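**Flurkitside, 13th October.** A robotics group at Onomura says its kitchen robot made fewer mistakes with onions after learning from recordings of people doing the same work by hand.

The method, called Skavport, uses head-level views of ordinary cooking. The software splits each recording into short steps, such as gripping, peeling, setting down and cutting, and learns which hand does what in each one. The group trained it on 2,000 recordings made in home kitchens.

Peeling was the harder part. Both hands work close together, and the fingers hide much of the onion while the dry skin comes away.
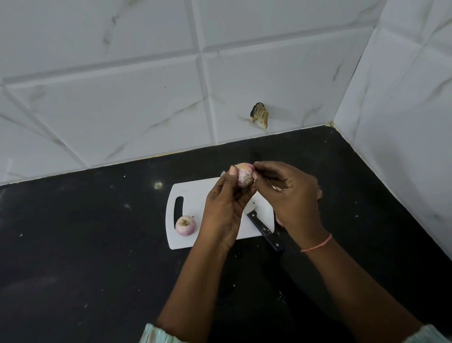

Kadlec was less sure about the approach, saying that recordings show where the hands go but carry no record of how hard they press, and that a robot needs both before it can be trusted with soft food.

The group accepts that limit. Its robot has touch sensors in the fingertips, and a second round of training on the machine itself sets the grip force. That round took 200 practice runs, and the group wants to bring the number down.

Slicing went better. The system learned to treat the two hands as separate jobs, one steadying the onion and the other moving the knife, and to keep track of the fingertips next to the blade. 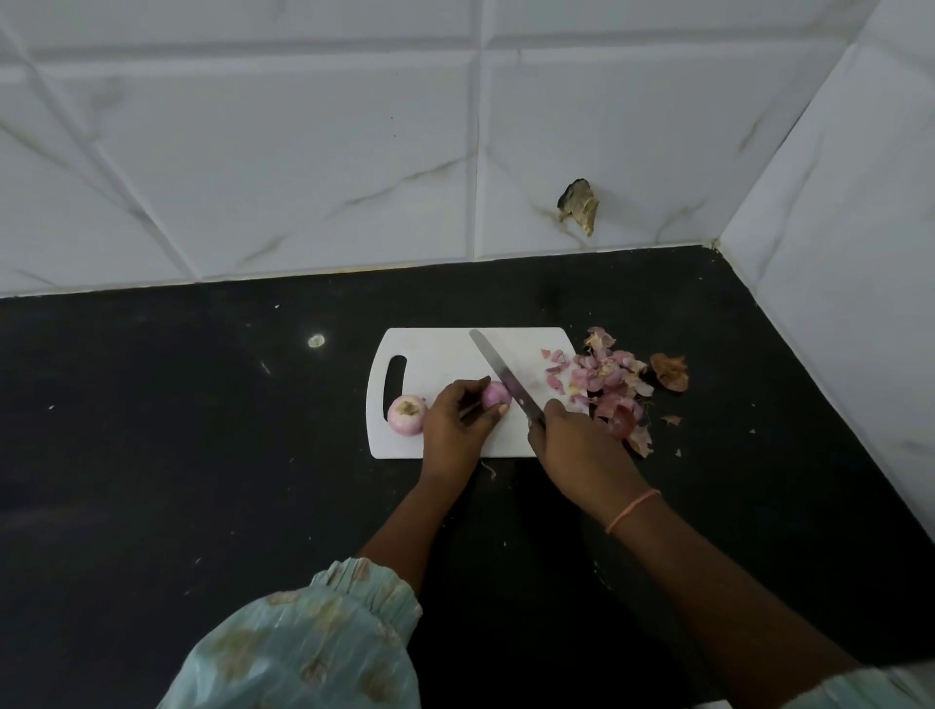 *Onomura newsroom*
*Staff writer, research and technology*

In the final test the robot was given 30 onions it had not handled before. It peeled and sliced most of them without help. The failures came mainly from small onions that slipped in the grip and from thin skin that tore and stayed on the bulb.

Loose peel also caused trouble. The software sometimes took a scrap lying on the counter for part of the onion and reached for it.

A new set of recordings, covering garlic and shallots, is planned for January. The group has not set a date for releasing the software.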